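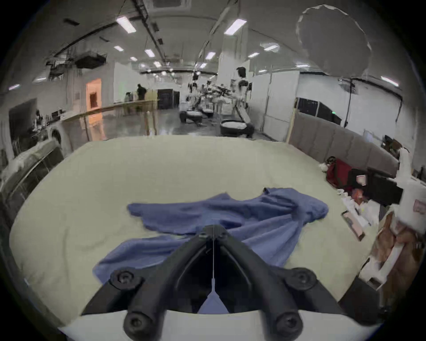 HOME & ROOMS / Photo Galleries

Bedroom Week at the Lordale Place

Okay, so the bedroom finally got its turn! I've been putting up kitchen and hallway pictures since August and a few of you (hi, Lizeth Chambi) kept asking when I'd get to the room where all the laundry ends up. Well, it ends up on the bed, same as at your house I'm guessing, and the first picture up top pretty much says it all. One crumpled blue thing on a pale beige mattress, waiting to be folded. I love that blue next to the beige, even with all the wrinkles in it.

A few notes to go with it, for anybody who likes the details as much as I do.

The bed: the mattress is bare because the sheets were in the wash, and I do my folding on it before I make it up again. It's the biggest flat surface I own! Lucero Arango folds hers standing at the kitchen counter and swears it's quicker, but I like to spread a thing out flat, smooth it from the middle with both hands, fold the sides in and then bring the bottom up. If it still looks lumpy I shake it out and start over.

The headboard: grey, upholstered, with padded panels that go up and down. It's the Villa from Stalska and I paid 200 for it secondhand, which I still think was a steal. Jairo helped me get it up the stairs (twice, we had it backwards the first time). The padding does collect dust in the seams, so I go down each one with the little brush on the vacuum when I change the bed.

The corner: yes, I know. Red bag, cardboard box, papers, a tray sitting crooked, all of it piled up by the corner of the mattress. I had big plans for that spot. Katherine Paucar says to get a basket and call it a day, and I did look at a Gokico one for 23, but I know myself and I'd only fill the basket and start another pile next to it. So the plan now is papers first, then the box, then whatever is left gets a shelf.

Colors, for the two people who wrote in: beige, grey and dark behind the headboard, and then whatever's on the bed that day. I was going to paint, but I've gotten used to it and I'd like to see new curtains in there before I buy a single can of anything.

Next gallery is the linen closet, if I can get the door to stay shut long enough for a "before." Send me your folding tricks in the meantime, especially for fitted sheets!

Filed under: bedroom, laundry, small messes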